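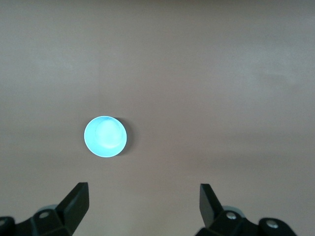 Progress Report: Monden Community Meals Program
Submitted to the Urrutia Fund, February 2023

Summary of the period
The program continued weekly meal service at the Monden site and opened a second serving point in the Follico housing complex. Both locations are now on the regular schedule. Attendance at Follico was low at first and rose after notices were posted in the lobby and laundry room.

Meals and attendance
Average attendance at Monden was 64 people per service. Follico is set up to seat 100 but has not yet reached that level. Families with young children make up a larger share of guests than expected, and portion sizes have been adjusted.

Equipment and supplies
Grant funds covered shelving, a chest freezer and replacement tableware. The freezer order placed with Wivico in December arrived two weeks late, and frozen items were stored off site during that time at no cost to the grant.

Staffing
Two part-time kitchen positions were filled. Food safety training is complete for all but one employee, who is registered for the next session.

Budget
Spending is roughly 6 percent under plan, mainly in transportation. We request approval to move the unspent amount to the produce line.

Next period
Work will focus on a delivery route for residents who cannot leave home. A draft route plan will be sent with the next report.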